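The Arm That Kept Folding the Bed

9/7/26

The fault report was two lines long. The arm had closed on a pair of black pants, lifted, and taken the bottom sheet with it. Then it carried on with the fold as if nothing had happened, pulling until the motor current limit stopped it.

Ondiren builds a bedside folding arm for people who can't bend or grip well. It learns from people. They go into ordinary bedrooms with a hand-held gripper, the same jaws and the same blue pads as the arm, and handle clothes on the bed while a camera on the tool records. Dark clothes on a busy printed sheet are the sort of job that goes into the pile.
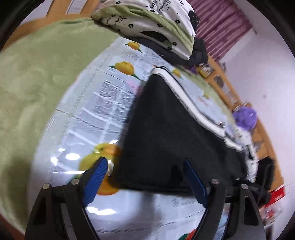 Seven stops in January

The first stop was put down to a bad grasp. By the end of January there were seven, all in test homes run by Zendside, the firm that handles Ondiren's trials. No one was hurt. In three of them a person was sitting on the bed when the sheet moved, and that moved the problem from the bug list to the safety list.

The arm was doing what it had been shown. The trouble was in what it had been shown. Zendside went back through 88 recordings of black garments and checked the jaw depth at the moment of closing. In many, the pads had gone in low enough to catch the sheet as well. A person feels the extra drag and lets go. The camera records the closing and the letting go, but the hand's reason for it is lost, and the training software had been trimming the release out as wasted motion.

Black fleece made it worse. The arm judges depth from its camera, and a dark, soft edge gives it little to work with. On light shirts the same software kept its distance.
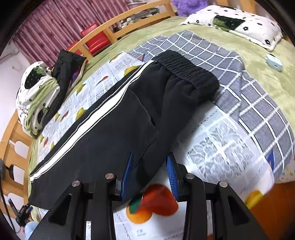 Faritel, which supplies the jaws, had offered a force sensor behind each pad the year before. Ondiren turned it down on cost. It is now fitted to the arm and to the hand-held tools, so a recording carries the load on the fingers along with the video. The old recordings have been pulled from the training set until someone has reviewed them.

The second change is cruder. If the load climbs before the garment should have left the bed, the arm opens and backs off, then waits for a button press. Testers find this annoying. One test home in Trương had the arm stop twice on a single pair of sweatpants with a heavy waistband, both times with nothing caught.

Ondiren has left the limit where it is. Trials with a person on the bed are still suspended, and the company has given no date for starting them again.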